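Gakside Community Garden - minutes of the spring meeting

March 30, 2019, in the back room of the library

Written up by me again, seeing as I was the only one who brought a pen. If I got something wrong, tell me and I'll fix it before these go up on the board by the gate.

Apologies came in from the Coetzee family, who are moving house, and from a couple of the plot holders on the east side. We started late on account of the parking.

Last meeting's minutes

Read and agreed, with one correction. I had written that the compost delivery was coming from Plastar. It's the rain barrels that come from Plastar. The compost comes from the county yard, same as always. Sorry about that, and sorry to whoever phoned Plastar!

Water

This took up most of the first half, as it does every year. The spigot by the north fence still leaks at the collar, and the puddle under it has pretty much turned into a pond (the frogs are thrilled, the people on the plots next to it not so much). Tumelo Modise has looked at it and thinks the washer is gone and the thread is worn too, so he wants to swap out the whole fitting. He'll do the work if we pay for the part, which is $25. Agreed with no arguments, which has to be a first for anything to do with that spigot.

Rain barrels: we've ordered 2, one for each shed. They need a level base, and the ground behind the old shed is nowhere near level. I offered some leftover paving slabs from my patio, and I've since gone and looked and yes, I still have them, under a great deal of ivy. We'll set them before the barrels show up.

Then we had the hose discussion. Please coil it when you're done. I know I go on about this, but I tripped on it twice last summer and I'd love a year without a bruised knee.

Plots and the waiting list

We have 53 plots and all of them are taken for the season except 17 and 31. Plot 17 is the shady one under the maple and people keep handing it back. There was a suggestion to stop renting it out and use it for something shared - rhubarb, ferns, a bench, everybody had an idea. I liked the rhubarb. We went back and forth for a good long while and then decided to leave it till May, so bring your ideas then, and maybe have a look at how much sun it really gets before you fall in love with tomatoes.

Plot 31 goes to the next name on the waiting list. I'll make the call this week.

The rule on untended plots stays as it was: a friendly note first, then a second note after 10 days, then we talk about it. One person felt the notes weren't all that friendly. I wrote them, so I'll try harder.

Seeds and the swap table

The seed swap went really well and I came home with far more beans than I have poles for. Leftover packets are in the cookie tin in the new shed. Help yourselves, but check the dates, as some of that lettuce is older than my dog. We'd like to do a second swap for seedlings in May, and the Zundthorpe gardeners have asked if they can come over and join in. Everyone was in favor. They grow wonderful peppers over there and I have my eye on them.

If you're bringing seedlings, label them please. Last year I raised what I was told was a zucchini and ended up with a pumpkin that climbed the fence and went visiting next door.

Tools

The good wheelbarrow has a flat. The other wheelbarrow has always been terrible and still is. We talked about buying a new one and got as far as agreeing that somebody should look up prices, and I wrote down my own name before I could think better of it. The loppers are missing - if they went home with you, just put them back in the shed and no more will be said.

Harvest supper

It feels early to be planning this, but the hall books up fast. We want the same set-up as last year, long tables and everyone bringing a dish made with at least one thing from their plot. I'd like more salads and fewer zucchini loaves (I brought one of the loaves, so I'm blaming myself as well). Kitchen things are always short on the night, so bring your own serving spoons and a bowl or a colander if you have one to spare, with your name taped to the bottom.

Any other business

The gate code is changing. Ask me for it in person and please don't write it on the gate. The path by the raspberries needs wood chips and there's a pile coming, so bring a fork and gloves if you can stay on after the next work morning.

Next meeting is in May, same room. I'll bring the coffee if someone else does the cups.
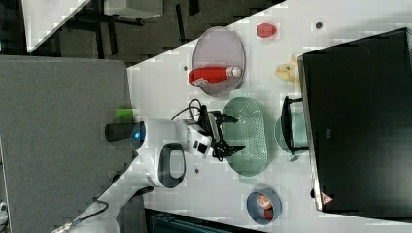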